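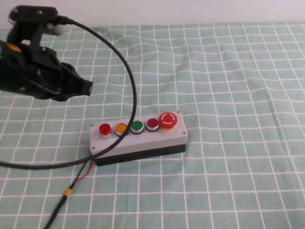
Button Box Project: Final Report

I'll be upfront, I picked this project because I like buttons. My partner Kauko Eskola wanted to build a lamp, I wanted something you could press, and we flipped a coin (best of three, and yes, I made him keep going after the first one!). So we ended up with a push-button control box with five buttons in a row, a light gray top and a black base.

The assignment was to make a simple control that a first-time user could work without reading anything. Our advisor, Said Tawfik, kept saying "pretend they're in a hurry," and that turned into our whole plan. We looked at grids and a round layout, and I even drew a really ugly one shaped like a fan, but a single row won pretty easily. People read left to right, so they press left to right too.

The housing took forever. Our first top came back from Letitz with the corner holes too close to the edge, and one of them cracked when I tightened it (my fault, I was using the big screwdriver). We moved the holes in and went with four small metal screws, one in each corner of the top. You can take the lid off in 2 minutes now, and I've timed it more than I'd like to admit.

For testing we asked 17 students from the Tranbridge building to follow a short list of presses with no help from us. We put a mint-green cloth with a white grid on the table, and I loved working on it because you could line the box up with the squares, then turn it a little and see if people still reached for the right button. Each person got 60 seconds. We logged 424 presses altogether, and most of the wrong ones were on the second and fourth buttons. The two ends and the middle are easy to find, I guess, and the ones in between get mixed up.

Kauko thinks wider gaps would fix that. I'd rather try a small raised dot next to the middle button, so your finger has something to count from. We didn't have time to try either one before the March deadline, but the spare top is drilled and sitting in my locker, and Kauko has already started measuring it for his gaps.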